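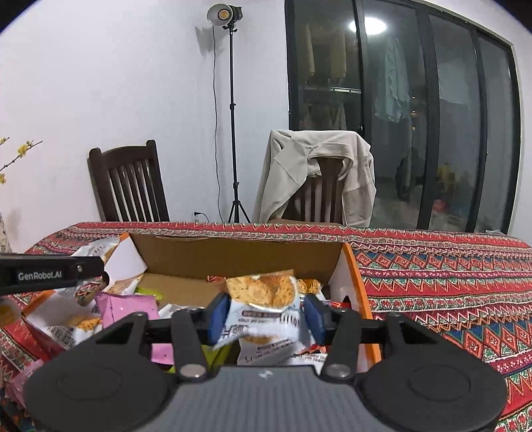
Garkorine Makers' Circle
Minutes of the September meeting (Monday, 7 p.m., upstairs room)

I'm taking the notes again, so please excuse the spelling. We had a good turnout and started late because people were still talking on the stairs.

1. Last month's minutes
Approved, with one fix: the soldering night is at Aaltonen Hall, and I'd written the library. Sorry!

2. The Gotberg visit
This took up most of the evening and I don't think anyone minded. Those of us who went to the open day reported back. Gotberg had the hand-held grippers out for visitors to try, and the job was picking wrapped snacks out of a box. It sounds like nothing until you do it (I squeezed much too hard my first go). Crinkly packets slide over each other, and you have to come in at the right angle or you just push everything into the corner. I got 2 turns and would happily have stayed for more.

Their people told us they want 400 recorded picks before they move on to a different box. Someone asked whether it gets boring. They said yes, after lunch.

There was some disagreement on the way home about whether the soft packets or the stiff ones are harder. We didn't settle it tonight either.

3. Our own demo
Agreed we'd like to do something similar at the Prandmont fair, smaller and cheaper. Parts budget set at 20 dollars for now, which got a laugh, but we have a lot in the cupboard already. I'll write to Gotberg to say thank you and ask if they'd lend us a gripper for the weekend.

4. Anything else
The upstairs key is sticking. Please don't force it. Also, whoever left a blue lunch bag in the workshop, it's on the hook by the sink.

Finished at 9:15. Next meeting same room, same time.

Filed under: Minutes, Visits & Open Days
2 comments
Contact the Circle | Back to top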